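Informe de avance, práctica de automatización – celda Plemov
Autora: Celina Piątek

3. El fallo de la inserción

El manual de Neagu dice que el brazo coloca una tarjeta gráfica «sin supervisión». No nos lo creímos en abril y ahora lo creemos menos. De 687 intentos registrados, 13 acabaron en parada de protección y en 2 la pinza siguió empujando con la tarjeta torcida sobre la ranura. Esos 2 son los que me preocupan, porque el programa los dio por buenos.
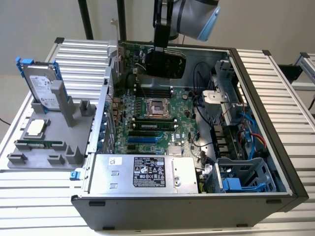 La explicación oficial de Huvmont es que la caja se desplaza. Puede ser, aunque en nuestras mediciones no aparece. La torre va tumbada sobre los perfiles de aluminio, con la placa hacia arriba, y la pinza baja en vertical con la gráfica sujeta entre los dedos. El límite de fuerza venía en 1000 en el archivo de configuración, sin unidad, y el proveedor tardó semanas en decirnos cuál era.

3.1. Lo que ve la cámara de muñeca 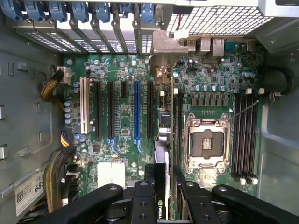
Tiempo de lectura: 2 min

El módulo de visión Nendevell busca la ranura azul larga. Hay otras negras al lado, también largas, y la propia tarjeta ocupa parte de la vista inferior. El grado de confianza que devuelve casi nunca baja, ni siquiera en los dos casos malos – así que como alarma no sirve.

3.2. Medidas

Bajamos el límite de fuerza y añadimos una comprobación de altura al final del descenso. Falta repetir la serie completa. Hasta entonces, el botón de parada se queda al alcance de la mano.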